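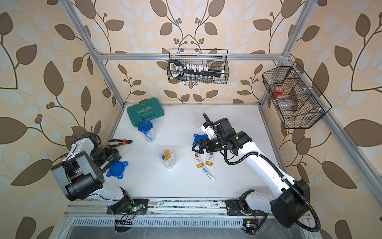

Two Arms, One Bench: Packing at Skesurwood

We started sorting and packing travel bottles with the Primusik cell in April, and the shop has felt different ever since! The crew used to spend whole shifts on lids and small tubes. These days the same people set up the jobs, check the finished boxes, and teach the arms new ones — and they're full of ideas about what to try next.

The cell handles 37 different items so far, and our best shift came to 610 pieces. Sore thumbs from snapping lids used to be the big complaint at break, and I haven't heard it in weeks.

A blue lid with locking tabs, held between the gripper fingers. There's more to pick from on the table behind it.
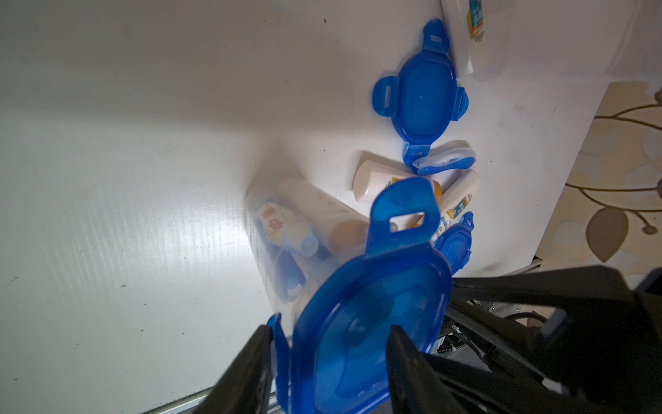

Did anyone lose their job to the arms?
Everyone on the packing crew stayed, and two of them moved into programming after a course at Ingvarsson.

The part I love most is how the older hands took to it. They know which bottles roll and which tubes slide, and all of that goes straight into the setup — 77 notes in the shared binder and still growing.
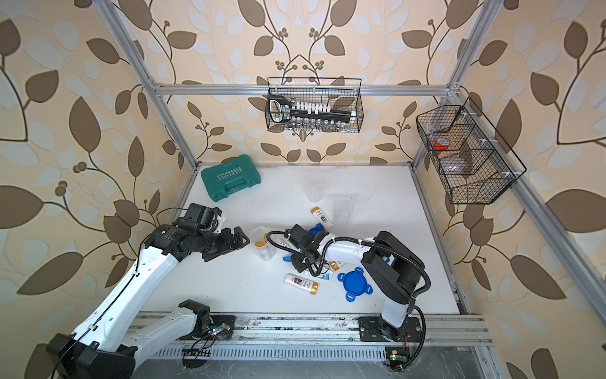

Both arms over the bench, with the right gripper down among the bottles and lids.

More pictures will go up once the Inska line gets its own cell.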